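Akness Wind Notes

Hourly wind and weather readings from the Akness ridge station, with the hand-written notes that go with them.

Maintained by Ekaette Chukwu and Mogens Frandsen
Last revised Nov 4, 2022

What this is

The set holds hourly readings of wind speed, gust, wind direction, air pressure, air temperature and cloud cover. Cloud cover was judged by eye during the day and is left blank at night. Alongside the readings there is a file of observer notes, typed up from the paper logbooks by Tavion Nakamura. The notes are short and mostly concern fog, icing on the mast and visits to change the batteries.

It was put together for people who want a clean local record to practise on, or who live nearby and want to know how the wind behaves on the ridge. It is not suitable for planning a building, a turbine or a flight.

Files

readings.csv has one row per hour.
notes.csv has one row per logbook entry.
stations.csv gives the name, height and position of each mast.
changes.txt lists every correction made after the first release.

All files are plain text in UTF-8. Fields are separated by commas and decimals are written with a full stop. Times are in UTC throughout, including in the notes, where the observers wrote local time and we converted it.

Columns in readings.csv

time: start of the hour
station: A for the upper mast, L for the lower one at Lykkegaard
wind_mean: mean speed over the hour, metres per second
wind_gust: highest 3-second gust in the hour
wind_dir: degrees from true north, the direction the wind comes from
pressure: hectopascals, not reduced to sea level
temp: degrees Celsius
cloud: eighths of sky covered, 0 to 8, or blank
flag: see below

Flags

0 means the reading passed all checks.
1 means it was filled in from the other mast.
2 means it is doubtful and has been left as recorded.

Please don't drop the rows marked 2 without looking at them. Many come from still, overcast days when the vane stuck and the direction stayed the same for hours. The speed on those rows is usually fine.
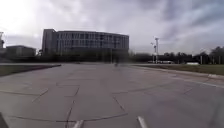 Cloud cover needs some care as well. Skarphéðinn Sveinbjörnsson tended to write 8 for any grey sky, while Vilhjálmur Hallgrímsson would write 7 if he could find a single break. We have not tried to even this out. The observer's initials are in notes.csv, so you can treat the two separately if it matters for your work.

How the readings were made

Both masts carry a cup anemometer and a vane. The upper mast stands at 300 metres above sea level on open ground. The lower one is behind the old drying sheds at Lykkegaard and is sheltered from the north-east, so its speeds should not be compared directly with the upper ones when the wind is in that quarter.

The logger at the upper mast was replaced one January. Before the change, gusts were stored as whole numbers. After it they have one decimal place. The old values have been kept as they were.

Known problems

Icing makes the cups run slow or stop. A mean of 0.0 in cold, damp weather is more likely to be ice than calm.

Pressure at Lykkegaard drifts slightly downwards between services. No correction has been applied.

Some pages of the second logbook got damp and could not be read. Gaps in notes.csv do not mean that nothing happened.

Related sets

Plulberg covers rainfall for the same valley and uses the same time format, so the two can be joined on the time column. Wellar has river levels, but only once a day.

Use and corrections

You may copy, change and share the files as long as you name the source as Akness Wind Notes. If you find an error, send the station letter, the time and what you think the value should be to Ekaette Chukwu. Accepted corrections go into changes.txt with the old value beside the new one.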